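The Tasting Menu Comes Home, and It Wants a Deposit
May 4, 2025

The pitch for the in-home supper club is simple. A chef you've never met arrives with coolers, takes over your kitchen, and serves dinner to you and the people you'd have invited anyway. You pay restaurant money and keep the dishes.

Prastamer, the booking service behind most of the dinners I've been hearing about since December, charges $200 a head. Wine is another $75. Bread, at the dinner I went to, came as a "course," with its own printed card and a spoonful of cultured butter from a dairy called Grolik. It was good butter. I have had good butter before, and it didn't come with a card.
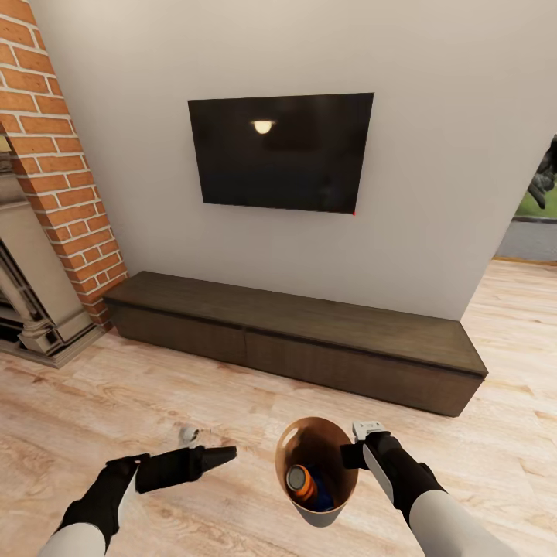
What the money buys, according to the company's welcome note, is intimacy. I asked my host what that meant to her and she said she liked being able to wear socks. Fair enough. But intimacy is a strange word for an evening in which a server explains your own dining table to you, and in which you are asked, twice, to please hold your questions until the broth has been poured.

The broth was the night's big moment. The card said the recipe dated to 1717. I asked where it came from and was told "an old household book," and when I asked which household, the second pour started. It tasted of onions and a long afternoon on the stove. I'd happily eat it again for the price of onions.

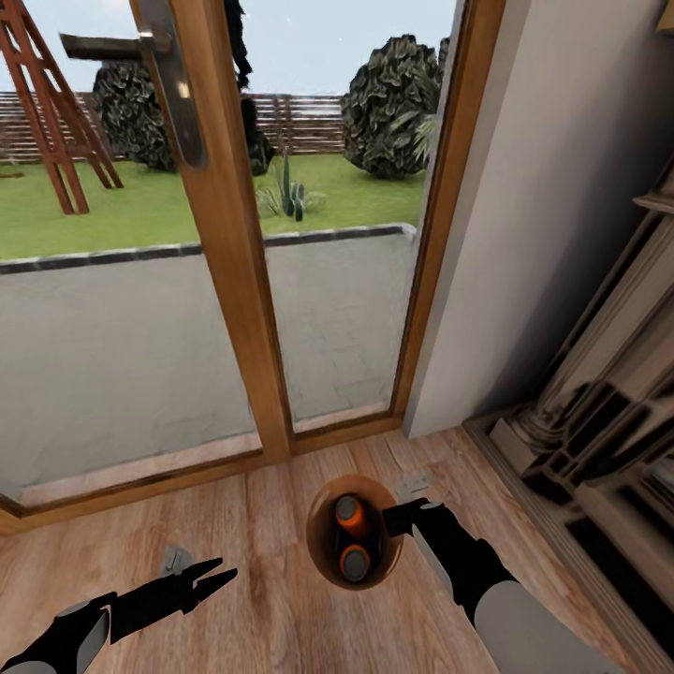 Archana Dixit

None of this would bother me if the cooking were bad, because then the whole thing would be gone by fall. The trouble is that the cooking is fine, sometimes better than fine. A piece of trout with browned lentils had more care in it than anything I ate out last winter. The chef, who trained at Bhatt and left when it cut its lunch service, knows what she's doing. She told me she nets less per plate than she did on the line once the booking fee and the groceries come out. She likes the hours better.

So who is getting rich? I put the question to Prastamer and got back a paragraph about community.

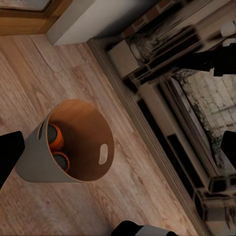
A round bin on the wood floor.

The rival service, Stekar, takes a different approach. It lets cooks set their own prices and pick their own menus, then sells them the ingredients. I looked over a sample order and the markup on shallots alone would make a grocer blush. Both outfits talk about freeing chefs from the restaurant business. Both have managed to keep the part of it where somebody upstairs takes a cut.

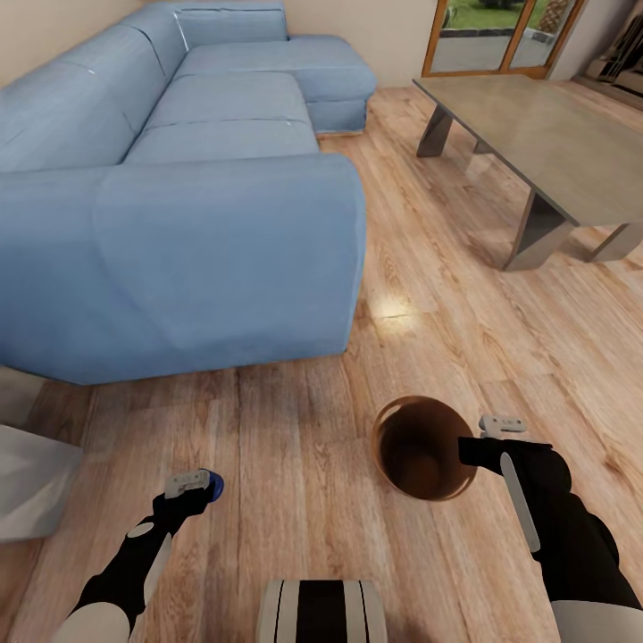

A light blue sectional in the living room.

There were three desserts. By the second, the table had stopped reading the cards and started talking about schools and roof repairs, the way people do when they're full and among friends. I'd guess that is the part everyone will remember, and it's the part they could have had on a Tuesday with a roast chicken.

My host has already booked another one. She says the next chef does dumplings.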